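Shuttlecock collection bins to stay at Curalero leisure centre

Club equipment scheme extended after first season; revised court hire rules also take effect

7 January 2024

The Curalero Badminton Association will keep its shuttlecock sorting and reuse scheme running for a second season, with minor changes to grading, storage and the way used stock is issued to junior sessions. The decision was published with the centre's court hire rules for the new term.

The scheme covers synthetic and feather shuttlecocks used on the four courts at the Halel Street hall. Spent stock is put aside at the end of each session, graded, and either reissued for practice or set apart for disposal.

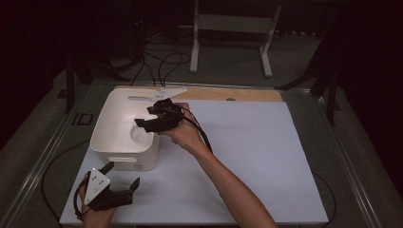
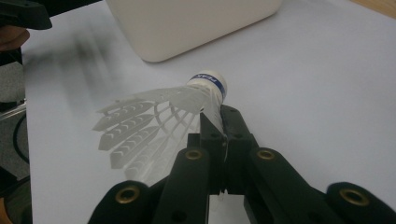
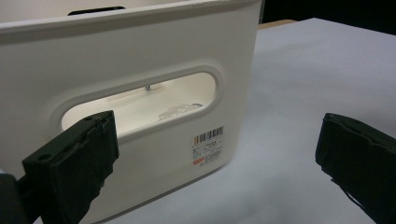
White plastic storage bin and shuttlecock.

Grading

Used shuttlecocks are placed in one of three grades. Grade A stock has an intact skirt and a firm base, and can be reissued for doubles practice. Grade B stock has minor damage to the skirt but still turns over cleanly after contact. It is used for serving drills and multi-shuttle feeding. Grade C stock has a split skirt, a loose base or visible distortion, and is withdrawn.

Zerrin Aydoğan, the association's equipment officer, said the boundary between the first two grades had caused the most disagreement last season.

"Players tend to judge a shuttle by how it looks. We grade on flight," she said. "A feather with a small nick near the tip can still fly straight. A shuttle that looks clean but has gone soft at the neck will drift, and that one should be marked down."

The revised grading sheet replaces the earlier visual check with a short flight test. The tester stands at the back boundary line and hits an underhand stroke at an upward angle, parallel to the sideline. A shuttlecock that wobbles throughout its flight goes to Grade C. One that wobbles only at the top of its arc and then settles goes to Grade B.

Feather shuttlecocks will continue to be tested separately from synthetics. The two types slow down differently after a hard stroke, and a mixed batch makes feeding drills inconsistent. Last season's mixed tubes are being re-sorted before they are issued again.

Storage

Feather stock dries out quickly in the hall's storage room, where the heating duct runs behind the rear shelves. From this term it will be kept on the lower shelf nearest the door, in closed tubes, with the base ends facing the same way. The association considered a humidified cabinet but did not proceed on cost grounds.

Synthetic stock is less affected by dry air, though the skirts become brittle in the cold. Tubes left in cars overnight should be brought up to room temperature before play. Yiğit Canpolat, who coaches the junior squad, said several tubes were lost this way early in the season.

"The skirts cracked in the first few rallies. They had been in a boot at well below freezing," he said. "It is an avoidable expense."

Tubes are to be labelled with the grade and the date of testing. Unlabelled tubes will be treated as untested and will not be issued.

Use in junior sessions

Junior sessions will draw on Grade B stock for all feeding drills and on Grade A for games. New shuttlecocks will be opened for ranking matches only. Each junior court will be issued 16 shuttlecocks at the start of a session, to be returned to the desk at the end, whatever their condition.

Canpolat said the return rule had been applied loosely last year, with damaged shuttlecocks often thrown out at the side of the court. Without them the association could not tell whether a batch was wearing out early or simply going missing.

Speed ratings are also to be recorded. The hall's temperature varies through the year, and a shuttlecock that suits the courts in winter will carry too far in warmer months. The association will buy a slower grade for sessions held from September onward, then switch once the heating is running full time.

Disposal

Grade C shuttlecocks remain the unresolved part of the scheme. The base, skirt and binding are made of different materials, and the local recycling program does not accept them. A small quantity has gone to a primary school for craft work, but the supply is well above what the school can use.

The association has written to Rornar, a regional sporting goods distributor, asking whether withdrawn synthetic stock could be returned with the monthly delivery. Rornar has said it will reply once it has looked at freight costs. Until then, Grade C stock will be bagged and held in the lower storeroom, with the oldest bags sent to landfill if space runs short.

Dilek Kılıçarslan, who manages the centre, said the storeroom was shared with the gymnastics and table tennis groups and could not be taken over by one user.

"We have given them the back wall. If the bags come forward of the painted line they will need to be removed," she said.

Court hire rules

The rules published with the equipment notice apply to all users of the hall, including casual bookings. Court hire remains in 40-minute blocks, with back-to-back blocks permitted if no other booking is waiting. Nets may be put up in the last few minutes of the preceding block where the court is free.

Non-marking soles are required. Staff reported a number of black scuffs near the service line on court two in the past term, and the cleaning contractor has asked for them to be reported on the same day. Chalk, tape and other floor markings are not permitted without approval from the centre office.

Cancellations must be received before noon on the day prior to the booking. Late cancellations will be charged in full unless the block is rebooked. The centre will no longer hold unpaid reservations past the start time.

Lighting on courts three and four is to be adjusted over the break between terms. Players have complained of glare when looking up from the rear court, and the fixtures will be moved outward so that they sit above the side boundaries. The work is being done by Demirtaş Electrical. Tuncay Demirtaş, the firm's owner, said the courts would be closed while the lift was on the floor and should reopen with no change to the brightness at net height.

Costs

The association did not release a full budget for the scheme. Its notice states that spending on new shuttlecocks fell last season and that the saving was put toward replacement nets on courts one and two. Membership fees are unchanged. Casual players will still pay a deposit on shuttlecocks borrowed from the desk, refunded on return.

Zübeyde Kırmızıgül, who handles the association's accounts, said feather prices had risen twice over the season and that further increases were expected.

"The junior program is the largest user, so that is where reuse has the most effect," she said. "Match play will go on using new feathers. There is no plan to change that."

A move to synthetic shuttlecocks for lower-division league matches was raised by some members and deferred. Team captains were divided, mainly over how the synthetics behave at the net, where a tight spin is harder to produce. The association will run a trial evening later in the term and ask both sides to fill in a short form after each match.

Training for testers

Members who want to help with grading can attend a 90-minute session at the hall. It covers the flight test, the labelling system and minor repairs, including straightening bent feather tips by hand. Testers should bring their own racquet and indoor shoes. Names can be left at the front desk or added to the sheet on the noticeboard beside court one.

The revised grading sheet and the full hire rules are available from the centre office.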